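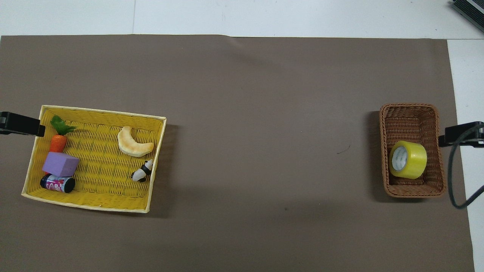
**Toy and basket swap returns to Grurow hall**

17/10/2022 -- The long tables are going up again at the Grurow community hall, and anybody with a cupboard full of outgrown playthings is warmly invited to come and lighten the load. The autumn toy and basket swap opens at 10 in the morning, and if the July one was anything to go by, it will be worth getting there early (the line went past the bike racks and most of the way to the bakery!).

For those who missed it last time, the idea is a simple one. You bring a basket or a box of small things your household has finished with, you set it out on one of the tables, and you take home something that somebody else has finished with. There is no charge and no points system, and you don't have to bring the same number of things you leave with. Play food always goes quickly, the carrots and the bread rolls especially, and so do little animals of every kind. A panda would hardly touch the table before some small person had spotted it. Foam blocks are welcome too, even odd ones without their set, because there is a big tub of mixed blocks by the stage that gets a little more interesting every year.

New this time is a corner for the baskets themselves. A good many families said in July that they had liked the baskets as much as what was in them, and it seemed a shame to send them all home again under somebody's arm. So if you have a woven basket you can spare, a bright yellow one or a plain brown wicker one or anything in between, please leave it at the table nearest the kitchen door. The smaller, deeper ones are handy for string, scissors and rolls of tape, and the wide shallow ones suit toys very nicely.

The tables will be covered with brown paper again, which saves a great deal of wiping down and gives the children something to draw on toward the end of the day. The paper comes from Worken, the stationery shop on Mill Street, which has kindly put by a fresh roll for us, along with enough packing tape for anyone who needs to box up their finds for the bus.

A few small requests, if we may. Please give plastic toys a wash before you bring them, and check that anything with a battery has its cover screwed on. Soft toys are fine if they have been through the laundry. We can't take car seats, cribs or bicycles, as there is simply no room to store them, but the reuse barn out at Pornwood accepts all three.

Around 500 people came through the doors in July, and the hall was warm and noisy and rather wonderful -- we hope to see just as many this time. Tea and soup will be served in the side room until the pots are empty. Whatever is left at closing goes to the Makori playgroup, which has asked particularly for play food and picture books.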